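News & Events > Press Releases

Clinska opens its doors in Bowen for a day of two-armed robots

BOWEN — We had a full house this January, and I'm still grinning about it. Clinska invited neighbors, customers and three classes from the local high school into our Bowen workshop to see what we've been doing with Zundard, our two-armed tabletop robot. By lunchtime 118 people had signed in, and the coffee ran out well before that.

I run the demo floor here, so I got to do most of the talking (sorry to everyone on the 2 p.m. tour, I was going hoarse). We started on the big screen with Trornance, the simulator where we try out each job first. Visitors could pick a task, change the room, and follow along from the robot's own point of view. The card table was the crowd favorite — two flat cards on a speckled stone-look top, one bright green, one black with a white border, and a gripper coming down toward the surface while the other arm stays up out of the way. Flat things are hard for two fingers! A lot of people guessed a mug would be tougher, and we had a good long argument about that.

The students asked the best questions. One wanted to know if the simulator ever gets bored. Another asked how many rooms we've built in it, and the answer is 456, with more on the way.
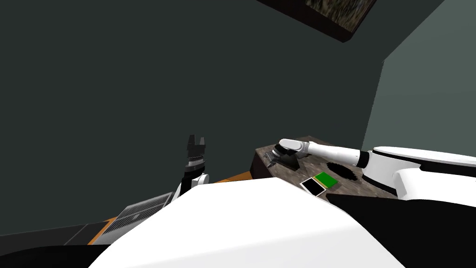
What's next

We're running 8 more open sessions this spring, each with room for 19 guests, so everybody gets a turn choosing a task. They're free, they last a little over an hour, and kids are welcome with a grown-up. Schools can ask for a morning slot of their own. Write to the Clinska front desk or stop by the workshop to get on the list. Please wear closed shoes!

© Clinska. All rights reserved. | Press contact | Back to top

We use cookies to keep this site running and to see which pages people read. Accept | Manage settings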